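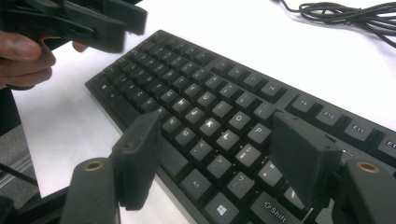 Where should a full-size keyboard go on the desk?
Straight in front of the chair, with the letter keys centred on your body and the number pad out to the right. Line yourself up with the gap between the G and H keys. If you line up with the middle of the whole keyboard instead, your left wrist has to bend to reach the letters.

Section 2: Placing, connecting and checking the keyboard

This section covers wired full-size keyboards used at Clusard shared desks. It applies to any desk in the Pludska building where the keyboard plugs in by USB. Wireless keyboards are covered in Section 5. If a desk has been fitted with a Sadeghi keyboard tray, read Section 3 first and then come back to step 4 below.

Before you start

Clear the part of the desk you are going to use and wipe it with a dry cloth. Grit under the feet of a keyboard will mark a white surface, and the marks do not come out with ordinary cleaner. Have the computer switched on and logged in, as you will need it for the key check.

Placing the keyboard

1. Put the keyboard down with the letter keys nearest the middle of your chair. Leave a hand's width of clear desk between the space bar and the front edge.

2. Turn it until the long back edge is parallel with the back of the desk. Some people like it slightly angled, and that is fine on your own desk. On a shared desk, please leave it straight at the end of the day.

3. Lift the keyboard and look for the folding feet at the back. Not every model has them. Start with the feet folded in and try typing for a few minutes before deciding to raise them.

4. Press down gently on each corner. If the keyboard rocks, check that both feet are in the same position and that the cord is not trapped underneath.

Note: Always pick the keyboard up to move it. Dragging wears the rubber pads, and a keyboard with worn pads will creep forward as you type.

Connecting the cord

5. Undo any tangles in the cord before you plug it in. Work from the plug end back towards the keyboard and let the loops fall open. Do not pull a knot tight to see where it goes.

6. Run the cord away from the back edge of the keyboard, behind the screen stand, and down through the desk opening. Leave enough slack to slide the keyboard forward by a few centimetres.

7. Hold the plug by its body and push it into a free USB port. If it will not go in, turn it over and try again. It should need only light pressure.

8. Wait for the computer to recognise the keyboard. The first time can take up to 50 seconds. You may see a message in the corner of the screen, and you can close it.

Caution: Never unplug the keyboard by tugging on the cord. The join between cord and plug is the weakest part and cannot be repaired on site.

Caution: Keep the cord clear of chair wheels. A cord that has been run over should be reported even if the keyboard still works.

Checking the keys

The check takes a couple of minutes and should be done whenever a keyboard is moved to a new desk — it catches most faults before the next person sits down.

9. Open a blank document in any program. Press Esc once to close any menu that is open, then click in the page.

10. Starting at the left of the number row, press each key in turn and watch for the character on screen.

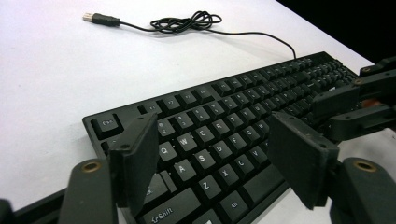

11. Go on to the three letter rows in the same way, left to right. Press each key once only. If a character appears twice, or needs a hard press, make a note of the key.

12. Hold Shift and repeat the number row. You should see the symbol printed above each numeral. If a different symbol appears, the computer is probably set to another country's layout. Change the language setting before you report a fault.

13. Turn on Num Lock and test the number pad.

Note: Leave the function keys until last. Several of them open help pages or change the screen, and what they do depends on the program.

If a key does not respond

Unplug the keyboard, turn it upside down and tap the back lightly with your palm. Plug it in again, using a different port, and repeat the check. If the key still fails, fill in form 491 on the Uvonau help page and leave the keyboard at the desk with its cord coiled loosely.
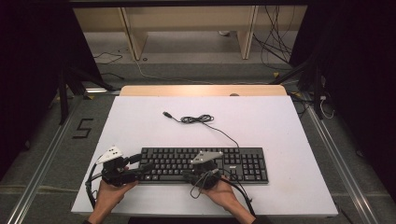 Fig. 2. Wired keyboard with its cord and USB plug.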